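Handheld gripper demos: how many per task, and do failed grabs count?

Posted by Hostus

I'm collecting demonstrations for a small manipulation policy. The task is sorting utensils from a table into a plastic caddy, mostly chopsticks with a few spoons and a knife mixed in. I do it by hand with a two-jaw gripper that carries its own camera. The target is 3,000 episodes and I have 61.
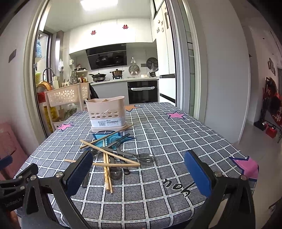
My trouble is the pile. When the chopsticks cross each other I often pick up two, or push one away while going for another. So far I have deleted every episode where that happened, and it eats up a lot of my time. Should I keep them? I also don't know if one episode should be a single utensil or the whole pile.

Driss Ramadan

Keep the ones where you recover. If you pick up two, put one down and carry on, the policy gets to see how to get out of that state. Delete only the ones where you stopped or dropped something on the floor. I threw mine out on my first set in July and the policy froze every time it grabbed a pair.

One utensil per episode is easier to label and easier to throw away. Start with the jaws open and well back from the table, and end when you have let go over the caddy and backed off. Scatter the pile again every few episodes — otherwise you end up with hundreds of clips of nearly the same tangle. Move the caddy too.

Check your clear spoons early. My tracking was fine, but the policy kept missing anything transparent until I recorded extra episodes for those alone.

Iyer

Just record more. I had 2,992 good ones at the end and it worked ok.

Alitz

Agree with Driss on recoveries. Tag them in a separate column so you can train with and without. Also go slower than feels natural on the approach, mine were too fast and the frames near contact were blurred.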